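Chapter 4
Cloth, Water and Creases

After studying this chapter you should be able to explain why a fabric creases, describe the difference between a woven and a knitted cloth, and choose a suitable way of drying for the most usual household textiles.

In the previous chapter we looked at the fibre alone, as if it lived by itself. Now we come to the finished cloth, with its folds and its weight, as we meet it every day on a table, in a drawer or on a bed. 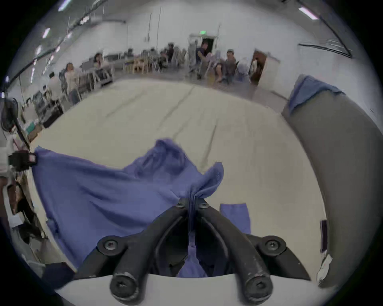
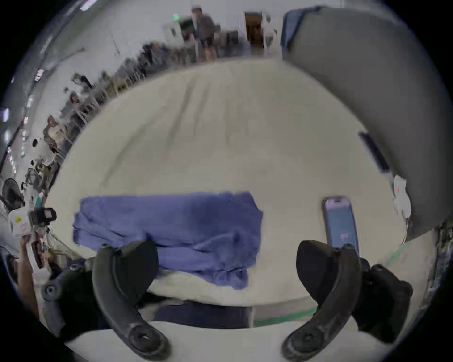 Figures 4.1 and 4.2. Blue cloth on a white surface, with folds and wrinkles.

4.1 An old problem

The wish to have smooth linen is much older than the electric iron. In the household book of the Grønli farm, which begins in 1739, the washing of sheets takes up more pages than the baking of bread. The big wash was done 2 times in a year, in spring and in autumn, and the housewife wrote down each time how many days the sheets had to hang. She also wrote when they were "taken in too early" or "taken in too late". These short remarks are of great interest to us, for they show that she knew very well what we will try to explain in this chapter: the moment at which a cloth is taken from the line has a large influence on how it will look afterwards.

At Grønli they did not iron the sheets. They folded them while they were still a little damp, laid them on a long board and rolled them under a heavy box filled with stones. Such a box is called a mangle. A mangle of a later type, with two wooden rollers and a handle, was in use in the town laundry of Zesmont until the building was closed. The principle is the same in both cases — moisture, pressure and time.

4.2 What is a crease?

When we bend a piece of cloth, the fibres on the outer side of the bend are stretched and the fibres on the inner side are pressed together. If the bend is gentle and short in time, the fibres go back to their old position. If it is sharp, or if it lasts long, a part of them stays in the new position. The line that remains is what we call a crease.

In cotton and linen the long molecules of the fibre are held to each other by weak bonds. Water can open these bonds. This is the reason that a cotton shirt creases so easily when it lies wet in the machine: the bonds are open, the fibres move, and when the shirt dries the bonds close again in the wrong place. The same fact helps us when we iron. We add moisture, we open the bonds with heat, we press the cloth flat, and we let it dry in that shape.

Wool behaves in another manner. The fibre has a natural wave and works like a small spring, so that many creases disappear when a woollen jacket hangs for one night in a damp room. Polyester takes up very little water, and therefore it creases little in the wash. But if it is folded while it is hot, the crease can be very hard to remove.

4.3 Woven and knitted cloth

The fibre is only one half of the story. A woven cloth is made of two groups of threads which cross each other at a right angle. They hold each other firmly, and the cloth has little freedom to move. A knitted cloth is made of loops. Each loop can become wider or narrower, so the cloth gives way when it is pulled or bent. For this reason a knitted cotton vest usually needs less ironing than a woven cotton pillowcase, although the fibre is the same.

The freedom of the loops has also a disadvantage. A knitted garment that hangs wet on a line is pulled down by its own weight and may become longer. It is better to dry it lying flat and to bring it into shape with the hands.

4.4 A simple test

The following test can be done in the classroom or at home. You need one woven and one knitted piece of cotton of equal size, a flat board and a few heavy books.

Fold each piece once and lay it on the board. Put the same weight on both and wait 4 minutes. Take away the books, open the pieces carefully and look at the fold line from the side, with the light coming from a window. Repeat the test after you have made both pieces damp. Write your results in a table and keep it, as we will return to it in section 4.7, where we compare the Silico coating and the Bravo finish, two treatments that are used on shirts to reduce creasing.

If you have more time, do the test also with a mixed fabric, for example one with 70 per cent cotton and the rest polyester. Try to write down what you expect before you open the fold.

Words to learn in this chapter: crease, damp, drape, finish, loop, mangle, warp, weft.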